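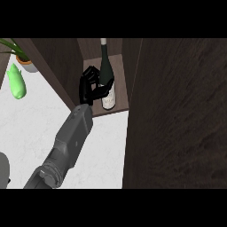
A green wine bottle in an open compartment of a dark wooden cabinet.

Keeping wine at home through the winter

The Brullby cellar club met on Friday to talk about storage, and 14 members stayed late to compare notes. Most of us live in apartments or small houses with no cellar at all, so the talk was mainly about cupboards, hallways and the space under the stairs.

Felicidad Salazar went first. She kept a log in her hall closet through December and found that the temperature swung every time the radiator on the other side of the wall came on. She has moved her reds to the north bedroom. Her advice is to put a cheap thermometer where you plan to store the bottles and read it morning and night for a week before you buy a rack.

Light came up next. Clear glass gives very little protection, so whites and rosés in clear bottles should go in the darkest spot you have. Anything with a cork that you plan to keep for more than a few months should lie on its side. Screw caps can stand up or lie down. Bottles for this month's dinners can stand wherever they fit — the kitchen is fine for a week or two.

There was some disagreement about garages. Anikó Dudás lost 4 bottles of Csonka white to a hard freeze two winters ago and will not use hers again. Others in Zelletport, where it stays milder, have had no trouble.

The club's shared order from Zonmont has been placed. It comes to 333 bottles this time, and pickup will be at the hall on Mill Street from 5 p.m. Please bring your own boxes and your order slip. If you can't make it, tell Felicidad who is collecting for you.

Next month's meeting is on labels and how to read them. Bring one bottle you bought without knowing what was in it.

This site uses cookies to remember your settings. Accept | Manage choices

Contact the club | © Brullby Cellar Club | Back to top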